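Cleaning a clear domed window without scratching it (glass or plastic, not sure)

Household and Workshop > Cleaning and Care
Asked 13 Apr 2024
Viewed 2,418 times
3 answers

Question

I look after a few pieces of equipment in a large indoor hall in Etham. One of them has a round housing with a clear window that bulges outward like a bubble. I was asked to get it looking good before we open to visitors again in September, and I would like to do it once and do it properly.

The window is very shiny, so every wipe mark shows when the ceiling lights are on. I have been using warm water and a paper towel. That takes off fingerprints but leaves faint streaks in a curve, following the direction I wiped. If I go over it again the streaks move somewhere else. I also get lint collecting where the clear part meets the housing.

I don't know whether the window is glass or plastic. There is no label on it that I have found, and the paperwork that came with the unit covers the electrical side only. The person who had this job before me left half a bottle of Trosura glass cleaner in the cabinet, and the label says it contains ammonia. I have not used it yet.

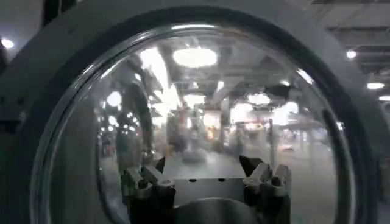 The domed window in its dark gray housing, with an overhead light reflecting near the top.

My questions:

How do I find out if it is glass or plastic without damaging it?

Is the ammonia cleaner safe on either one?

How should I clean the narrow dark gasket at the edge of the window? I have been avoiding it because I don't want to pull it loose.

Is there any way to cut down the glare? Visitors will be standing in front of it and I would like them to see the window and not the ceiling.

I can't take the window out. The unit is under a service agreement and we are not supposed to remove any fasteners.

Andor Szénási

Answer 1 (accepted by the person asking)

Put the Trosura back in the cabinet until you know what the window is made of. Ammonia is fine on plain glass. On acrylic or polycarbonate it can cause haze and fine cracks, and those don't clean off. The damage may not show the first time.

To tell glass from plastic, tap it lightly with a fingernail near the edge. Glass gives a sharp, high click. Plastic gives a duller sound. Then lay the back of your hand on it. If the hall is cool, glass will feel clearly colder than plastic of the same thickness. Neither test is perfect on a curved piece, so do both. Don't try the hot pin test that people recommend on other sites, as it leaves a mark if the answer is plastic.

If you still aren't sure, treat it as plastic. Anything safe for plastic is safe for glass.

For the cleaning:

Blow or rinse the dust off first. Most scratches on clear plastic come from dragging grit around with the cloth. A rubber bulb blower works well. If you can't rinse because of the electrical parts, mist a soft cloth and lift the dust off with light dabs, turning to a clean part of the cloth each time.

Mix a few drops of plain dish soap in a quart of lukewarm water. Get a clean microfiber cloth wet and wring it out well. Start at the top of the dome and wipe down in straight passes, one next to the other. You are getting curved streaks because you are following the shape of the window with your arm.

Go over it with a second cloth dampened with distilled water only. This takes off the soap. Tap water in a lot of places leaves minerals behind, and on a surface that shiny you will see them.

Dry with a third cloth. Do not let it air dry.

Stop using paper towels. They shed, and they can put hairline scratches in plastic.

For the gasket, wrap one layer of damp microfiber around a wooden craft stick and run it along the seam with no pressure. Go in one direction. If the stick catches anywhere, stop and tell your service people. Don't put silicone spray or petroleum jelly on it unless the maker says to. Some rubbers swell, and the spray will end up on the window.

New microfiber should be washed once without fabric softener before you use it. Softener leaves a film, and that could be part of your streak problem if you are drying the window with household towels.

Yi-an Geum

 Comment from Andor Szénási: Thank you. Both tests point to plastic, I think. The sound was dull and it did not feel cold. I have ordered distilled water and a pack of cloths, and the glass cleaner is going home with me for the bathroom mirror.

 Comment from Yi-an Geum: Good. Check the cloths for sewn-on tags and cut them off before you start. The tags scratch.

Answer 2

I use Muromix plastic polish on the clear covers in my shop. Bought it at Başaran, they have it next to the car wax. Small amount on a soft cloth, rub it in, wait until it turns cloudy, buff off. Mine look fine. Wouldn't use it if the window is coated, it will take the coating off. Try a spot low down by the edge first.

 Comment from Yi-an Geum: I would only polish if there are scratches. On a clean dome with no scratches it's extra work, and it is easy to buff one area more than the rest.

Answer 3

On the glare question, cleaning won't help much. A shiny surface that bulges outward picks up light from a very wide area, so wherever a visitor stands there will be a fixture reflected in it somewhere. If you can switch the lights by row, turn off the row closest to the unit and see how it looks from the spot where people will stand. Moving or turning the unit a few degrees shifts the reflection but rarely gets rid of it.

Matte film is sold for flat screens. It does not lie down on a dome. I tried it on a smaller one and got creases all the way around the edge, then spent an evening getting the glue off.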